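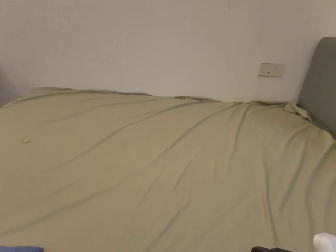 What would be left for the housekeepers once the machines could fold? The part before the folding, Chanida told them, and for now that was most of the day.

She had run the linen rooms at Wongsuwan for longer than the building had had its name. When the contract with Tratano was signed, she was given a desk, a new title and 119 pages of instructions. Her old cart went down to the basement.

The work changed slowly. Oliwia Tomaszewski used to fold 300 pieces in a shift and talk the whole time. Now she sat on the edge of a bed with a gripper in her hand and did one shirt over and over, slowly, so the movements could be recorded.

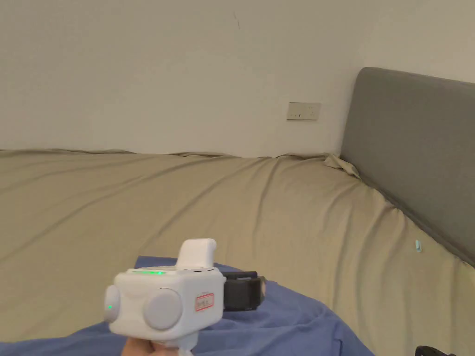
The blue cloth and the hand gripper, bedroom work.

"My hands know how to do it," she said at lunch. "They don't know how to do it with this."

Her pay was the same. Her back hurt less. She missed the noise of the dryers, and she missed being finished at the end of something. A shirt got folded, shaken out, and folded again.

Samran took the other shift. He was faster with the gripper than she was and slower with a real towel, and in July the office put his name on the schedule above hers.
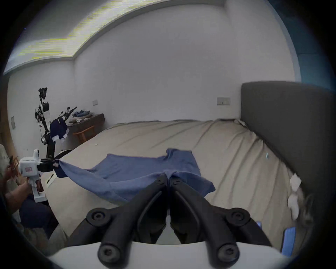 Decha Boonchu thought they were all worrying over the wrong thing, and told Oliwia so in the elevator: the folding would go, fine, but someone would still have to know when a shirt was folded badly.

She asked him who would pay for that.

He watched the floor numbers. At four the doors opened and he got out, and she rode down to the basement to see if the cart was still there.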